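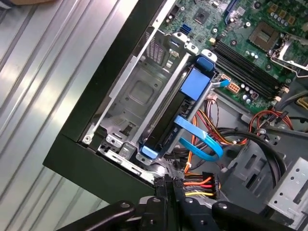
Skemis 5 landed on my phone this morning and I'm already in love with the new shared clipboard! Copy a paragraph on the phone, paste it on the laptop, done. What I can't work out is whether it will run on a desktop with no Skemis account signed in. My next desktop is still an open case on its side, CPU socket empty, no sticks in the four memory slots, so I have time to plan. Do I need an account on every machine, or does pairing over the home network do the job? I have 863 saved clips and would hate to lose them.
Hüsnü Çınar
Apr 13, 2026

2 answers

Ateş
Just pair it. Works great here on two laptops and a tablet. Love this update!!

Oh, and turn on dark mode while you're in there, it looks fantastic.

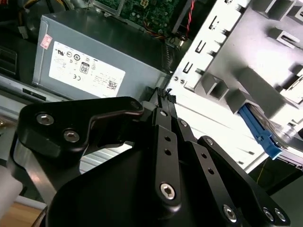 Hülya Ekinci
Congrats on the update, it's a fun one! Pairing is enough for live copy and paste, and you don't need an account on the desktop for that. Your saved clips are a different story. They sit in the library, and the library only moves between machines that are signed in — or you can carry it over by hand.

By hand goes like this. On the phone open Library, then Export, and pick "single file." Put that file on the new desktop, install Skemis, and choose Import before you pair anything. I did it the other way round the first time and ended up with 258 doubles, which I spent an evening deleting.

One setting to look for: pairing codes run out after 60 seconds, so have both screens awake. If you use the Duruslow keyboard on your phone, switch off its own clipboard history first. The two fight over the paste button, and Duruslow usually wins.

Have fun with the build! I'd love to hear how the import goes with a library that size.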